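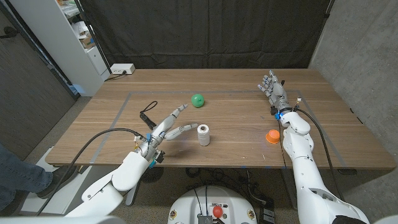
The table with both arms, the spool and the green ball.

31/12/2019

On the last day of the year I am sitting with the equipment plan for January. Ah-rin Yoon asked me to write down how we came to our numbers, so I do it here, where I can also find it again myself.

The first thing I learned is that the arms and hands are the easy part of the budget. Everybody looks at them and everybody asks their price. The small things are harder to plan. My list of small things had 152 lines at the beginning of the month, and many of them were cables.

For the cables I asked for offers from Windel and from Kono. Windel wanted 1,703 dollars for the full set with spare connectors. Kono wanted 289 less, but the delivery was five weeks longer. I chose Windel. A cable on these arms runs along the outside, from the wrist down, and I prefer to have a second one in the drawer before I need it.

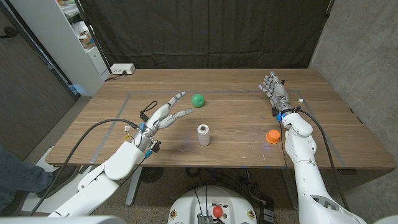 Left hand toward the ball, tape around the work area.

The objects for the hands cost almost nothing. A ball, a spool, a small orange cup, a lanyard. I still gave them their own line, and I recommend this to anyone who plans a similar table. In our old budget such things were under "other", and "other" grew very fast. The gray tape also has its line now.

The table was a longer discussion. Lombardi offered us one with adjustable height for 880 dollars, and I liked it very much. Ah-rin said that the wooden one is good enough for one more year. We looked again at the numbers and she was right, so the money moved to the repair fund – with some regret from my side.
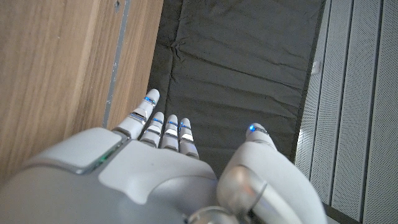
For the hands I want a service contract. Fingers have many joints, and I do not know how to estimate which joint will need repair first. Privel promised me a price per hand and per year, but the offer did not arrive yet. Until then there is an empty cell in my table, marked in yellow. I will write to them again after the holiday.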